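### 3.2 Length of stay and choice of lodging

Esbridge draws most of its visitors between May and the end of July, when the ferry from Skolluline runs daily. We surveyed 338 overnight guests in the old harbour quarter and in Lamptey, the inland village where most of the cheaper rooms are found. Guests were asked how long they were staying, what they had paid for the room and what they had brought with them or bought after arrival.

The median stay was three nights. Guests in the harbour quarter paid more per night but stayed for a shorter time – a pattern also reported for other small coastal towns. In Lamptey, about 75 per cent of guests had booked a private room or flat, and few of them ate in a restaurant more than once. Small everyday goods were therefore treated as a separate spending group (Figure 3).
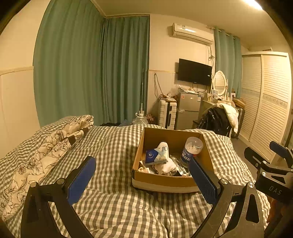
*Figure 3. Small everyday items in an open cardboard box on a bed, including a packet of tissues and a plastic bottle.*

Spending on such goods was low per person, but it went mostly to shops within walking distance of the room. Restaurant spending was spread more widely, and part of it fell outside the municipality. The Iltik coast path, which starts 10 km north of the town, was named by many guests as a reason for their visit, although it has no shops along its first stretch.

Day visitors were not included in the survey. Their spending is estimated separately in Section 4, using ferry ticket sales and parking receipts.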